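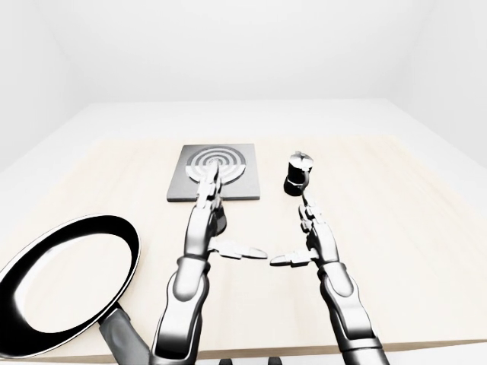
Sim, kitchen bench: both hands out, ring tile and lidded pot ahead, frying pan near left.

October, 4.20 pm

Equipment list for the real bench. Wen-hsiung wants it before the budget closes, so this is where it stands.

Hands: 2, left and right, jointed fingers and thumb as in the sim. Drovov quote 11 weeks, Evley quote 6 but without the forearm covers. Lai-ching prefers Drovov because we already have their software running. I'd go with that if the lead time holds. Spare fingertips are extra on both quotes — ask for them to be included.

Table: light wood top. Yip can cut to size. Need the depth from Szu-yu, who has the arm reach figures. Mounts to go at the near edge.

Pot and pan: buy from an ordinary kitchen shop. Pot must have a knob on the lid and a side handle. Budget line of 49 for the pair, Oi-ling to pick up.

Tile: Cudico do a dark grey slab but the rings would have to be printed. No heat needed this year.

Still open: who pays for the shipping crate, and whether lighting comes out of our line or the building's. Asked Katsuhiko, waiting to hear.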